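4.2 Shape play and spatial words at home

Families in Ukent and Onard kept a talk diary through January, and we were delighted by how full the pages were! Parents wrote down 379 uses of words like "above," "through" and "corner" during play with cut-out boards.

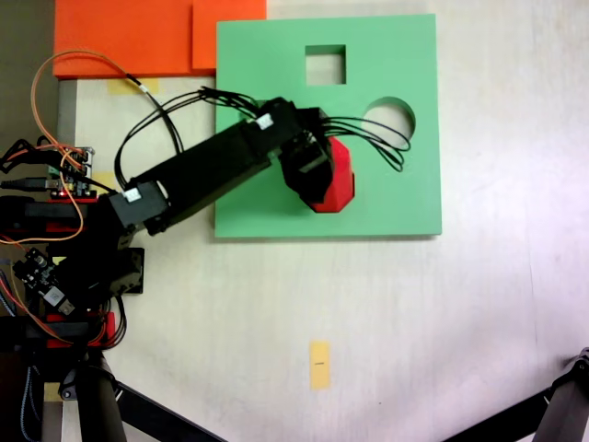 Beverley Yeoman remarked that her son saved his best words for arguing about whose turn it was.

Turn-taking did bring out longer sentences - a pattern we hadn't planned for.

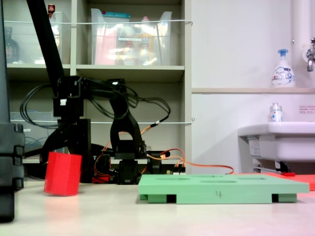 Did older siblings change the talk? They raised it, mostly by asking where a piece should go.

Figure 3. A green board with a square hole and a round hole, and a red piece.
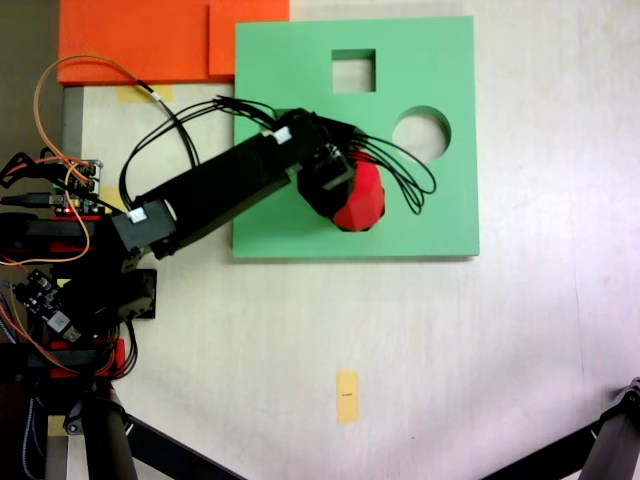 4.3 Limits of the diaries

Parents wrote from memory, often after bedtime, so short words are probably undercounted.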